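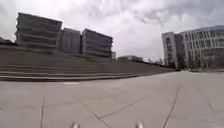

Aušra Raudsepp held that a public square should be judged by its steps, and her view is often repeated in writing on Solberg Plaza, a paved open space in Gorkitz. The plaza is bordered on one side by a broad terraced flight of stone steps, with multi-story buildings standing at the top. Two of these have banded fronts, in which rows of dark windows alternate with pale ledges. A darker gray building with a plainer front stands between them.

The steps are long and shallow and are used for seating as well as access. The stone came from the Plolmont quarry and was laid over 22 months. The paving covers 1,412 square meters.

A winter market is held on the plaza each December. The Sastora tram stop is 372 meters away.

See also: Terrace (architecture); Town square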